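The toy library that outgrew the church hall

Dillutden has 3476 residents and one place to borrow a toy. The toy library opened in a side room of the church hall with 15 families on its list, and it now has 522. In April it moved into the old shoe shop on Kitemwood Road, where the shelves were already up and the rent was low.

Members pay a small yearly fee and can take home four items at a time for three weeks. The range runs from baby rattles to train sets, along with a marble run that has a waiting list of its own. Large items such as slides and ride-on cars have to be booked ahead, and the borrower has to collect them.

Dwayne Villanueva has run the place for six years. He used to manage a stockroom for Lumanlan, the garden furniture firm, and he brought its habits with him. Every toy has a number, a card and a list of parts. The catalogue stands at 1178 entries.

"People think the hard part is getting toys," he says. "We turn toys away every week. The hard part is getting a jigsaw back with all its pieces."

Missing pieces are charged at 20p each, up to a limit of two pounds. Most parents pay without fuss. Battery toys are accepted only if the cover screws shut, and soft toys are not lent at all.

Returns come in through the back door and are checked against their cards before they go out again. Small toys that arrive without a card are kept apart until a home is found for them.
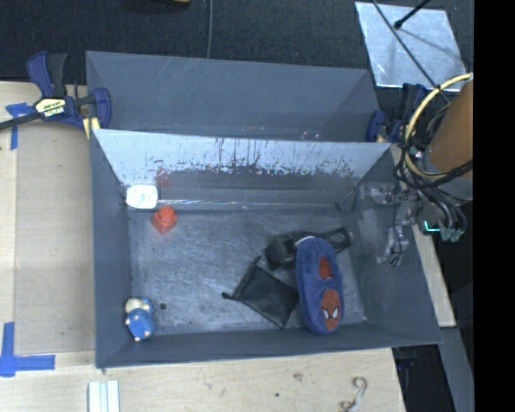
Grey bins on a pale wooden table, the front one with a red-orange toy inside.

The nearby village of Bristska has asked for a branch of its own. Villanueva would prefer to send a van there twice a month, and is pricing one up. The shop lease has two years left to run, and he wants the van paid for before it comes up for renewal.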